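About Grube Textile Returns

Grube sorts, folds and repacks returned baby and household textiles for mail-order shops. The company was founded by Roswitha Kuhlmann with one packing table and a rented van. It now occupies two halls in Altard and handles up to 3000 items per shift in September, when the autumn ranges go out and the summer ones come back.

What we do

Returned goods arrive in mixed sacks. Each item is taken out, checked for marks and damage, matched to its order number, folded to the shop's pattern and placed in a box for the shelf or for repair. Until the Dolero line was installed, every one of these steps was done by hand. The unloading of sacks and the moving of full boxes were the heaviest part of the work and accounted for most of the sick leave for back and shoulder complaints.

The Dolero line

Dolero is our own name for the group of 3 handling stations in Hall 2. Each station has a table, a gripper with two fingers and a seat for one operator. Small cloth items are the hardest case. A box has fixed edges and can be gripped from known positions. A folded cloth has a different outline every time it is put down, and a grip that is too low catches the table.
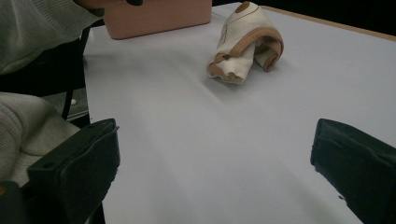

For this reason the checking of fabric has stayed with people. The operator decides whether an item is fit for resale, and the software has no access to that decision. Grip positions for new articles are set up at the station by the operators, who log each change under the article number. The article list currently holds 397 entries. Items without an entry go to the manual tables.

What has changed for staff

No posts were cut when the line was introduced. Four packers retrained as station operators and moved up one pay grade. Work at the stations is done seated, in blocks of two hours, followed by a change to the manual tables or to goods-in. The rotation was requested by the operators after the first trial, in which full shifts at one station were found to be tiring for the eyes and neck.

Output per person is not recorded. The line reports stoppages and missed grips by station only, and the works council can read the same reports as management.

Udis site

A smaller site at Udis handles bulky goods such as quilts and curtains, up to 2000 items per shift. It has no automatic stations. New staff at both sites spend their first weeks on the manual tables before choosing further training.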